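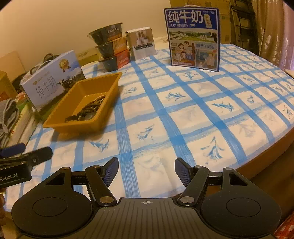 Figura 4.1 Duas garras manuais diante de uma mesa com tabuleiro, caixas de leite e tigelas empilhadas.

Capítulo 4
Quanto custa uma garra?

Comecemos pela parte de que mais gosto: fazer contas antes de abrir o catálogo! Quem planeia a compra de equipamento robótico olha quase sempre primeiro para o preço da garra, e é pena, porque o orçamento mais interessante está à volta dela: dedos de reserva, almofadas de contacto, cabos, horas de formação, objetos de treino.

Em julho de 2021, a equipa de Tuulikki Juntunen, na Gemavport, tinha 3000 euros para equipar um posto de manipulação de objetos domésticos. A primeira proposta gastava quase tudo em hardware. Lauri Jääskeläinen refez a folha de cálculo e reservou 257 euros para peças de desgaste e 116 para objetos do dia a dia (embalagens, tigelas, fios de contas, tabuleiros de plástico). Que bela decisão! Uma caixa de leite com pega e um monte de contas emaranhadas pedem coisas muito diferentes aos mesmos dois dedos, e convém sabê-lo antes de assinar a encomenda.

Neste capítulo vamos construir um orçamento linha a linha, distinguir custo de aquisição de custo de utilização e calcular uma margem para imprevistos. O exercício final retoma o caso da Gemavport em setembro, com um prazo de entrega de 35 dias.

4.1 A lista de necessidades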